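Questions about desk accessories and desk care
Harkero Office Supply – Help pages

Which questions do you answer on this page?
We answer here the questions about small things for the desk: mouse pads, wrist rests, cable holders, stands and the desk surface itself. For chairs and lamps please look at the other help page. If your order is late, write to us from the order form and include your order number.

Will a mouse pad with a wrist rest damage my varnished desk?
Normally no. The most frequent problem is dust that stays under the pad. Small grains can make fine scratches when the pad moves. Lift the pad every two weeks and wipe under it with a soft dry cloth. On a new varnish please wait until it is fully hard before you put any pad on it. The carpenter or the seller of the desk can tell you how long.

The desk has a different color under the pad. Why?
Wood changes its color with light, and the covered part changes more slowly. When you take the pad away, this part will slowly come closer to the rest, but it can need many months. If you move your pad to a new place from time to time, the difference will stay small.

How do I clean a printed mouse pad?
Use lukewarm water with a little dish soap and a soft sponge. Do not rub strongly on the picture. Do not put a pad with a wrist rest in the washing machine – the filling can break out at the seam. Let it dry flat, with the printed side up, for one night. A hair dryer is not a good idea.

Do you have mouse pads with cartoon characters for adults also?
Yes, we have one size for all prints, and many adults order them. The Anness series has the funny prints, and the Sireck series is in plain colors. The shape of the wrist rest is the same in both.

Where should the mouse pad be on the desk?
Put it on the side of the hand you use, at the same height as the keyboard, so that your elbow stays near the body. It does not need to be straight. Many people find it more comfortable when the pad is turned a little, following the direction of the forearm. Try it for a few days before you decide.

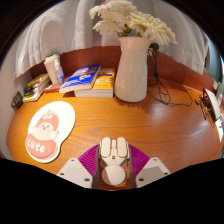
Amado Navarro writes to us that he had his pad straight for years and turned it only after reading this answer. He says his wrist is less tired in the evening, but the pad now slides when he pushes the mouse quickly, and he asks what he can do against it.

Thank you, Amado. Sliding comes mostly from furniture polish. Clean the desk with a cloth that is almost dry and the back of the pad with soap and water, and let both dry. If it still slides, our Lo Presti grip dots can help. There are 22 in a pack, and two under each end of the pad are enough.

Can I stick a holder or a hook directly on the wood?
You can, but glue on varnish is always a risk. Test it first on a place which is not visible, for example under the edge. To remove it, warm the glue softly and pull slowly to the side. Never use a knife.

How can I keep small things from collecting on the desk?
Choose one tray and put there everything that has no other place. When the tray is full, empty it. Our colleague Ynyr Meredith does this every time before he goes home, at 5 p.m., and his desk is the best one in our office.

Can I return a mouse pad after I used it?
If it is clean, yes. Please send it flat – a wrist rest that was folded in the package cannot be sold again.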